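I've been putting off the little bedroom since December, so this month it finally got its turn. Mitra Ghorbani's rule is to do the floor first – wrappers, paper bags, stray cords, all of it – before you so much as look at the bed.
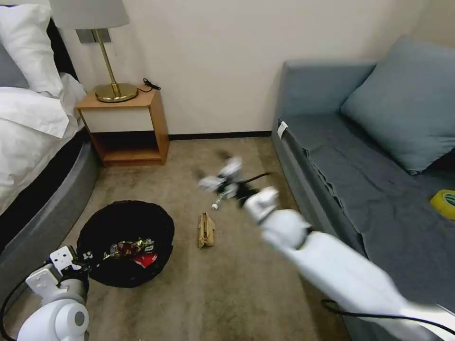 I gave myself 46 minutes and spent 5 of them wondering how I get through so many snacks! The nightstand can wait. I do want a basket for its lower shelf though, so if you've spotted a nice one at Kollstead, write back and tell me.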